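Search this site Enter keyword Go

Justivville Sets New Rules for Candy and Snack Donations

Jan 30, 2026
2 min read

The Justivville Office of Community Food Services has issued new rules for packaged sweets and snacks given to its winter collection. The rules take effect immediately at all four drop-off sites, including the Nurkier Street branch library.

Donated candy must be sealed in its original packet, with the ingredient list and date readable. Homemade items and repacked loose sweets will no longer be accepted. Gift bags may be used to carry donations but will be removed before sorting. 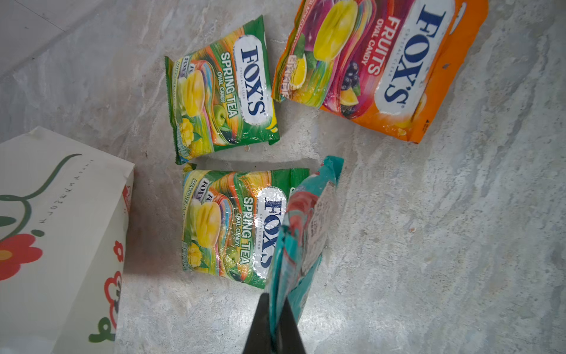
The office received 1112 packages during the previous collection, of which 162 could not be given out. Most of those had no date or had been opened. Under the new rules, such items will be returned to the donor at the counter.

Grodico, the city's storage contractor, will continue to hold accepted goods at its Nørgaard Road building. Households that receive monthly food boxes may ask for sweets to be left out by marking the form enclosed with the January delivery.

Printed copies of the rules are available at City Hall and at each drop-off site.

Related items
Library Branch Hours Extended
Food Box Enrollment: What to Bring
Nørgaard Road Lane Closure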